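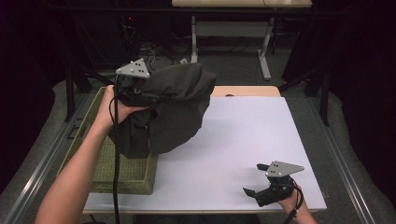

How do they make a movie about a forest fire?

OK so first thing. Most of the big flames you see in a movie are not a real forest burning. Way too dangerous! So how do they do it?

Step one, the set. For the movie Moltoleck (it's about a crew of 11 firefighters) the builders put up 128 fake trees in a big empty lot. Steel inside, bark made of plaster on the outside. Steel doesn't burn up, so the same tree can be used again and agian.

Step two, the fire. Thin gas pipes run up the trunks. A special effects person turns a valve. Whoosh, flames. Turn it back, flames gone. Try doing that with a real fire!

Step three, smoke. Real smoke is bad for your lungs. Movie smoke mostly comes from a machine that heats up a special liquid and blows out fog. Smells kinda sweet.

Step four, computers. Say you only have 128 trees but the story needs a whole mountain. Artists at a place called Bandano added the rest, plus sparks and a giant orange sky. One shot of the ridge took 40 days. And it lasts less time than it takes to tie your shoes.

What about the actors? They go to a kind of camp first. They learn to dig a fire line, that's a strip of bare dirt where fire has nothing to eat. They carry the heavy packs too. Real firefighters teach them and tell them when they're doing it wrong (a lot).

Is it safe? Real fire trucks wait right next to the set. Everybody knows where to run. Stunt people wear fire gel under their clothes, it's cold and slimy.

Word to know: PYROTECHNICS (pie-ro-TEK-niks). Using fire and explosions for a show. Only trained grownups do this. Never you, never at home.

Next time: how do they make it rain indoors? Coming in December.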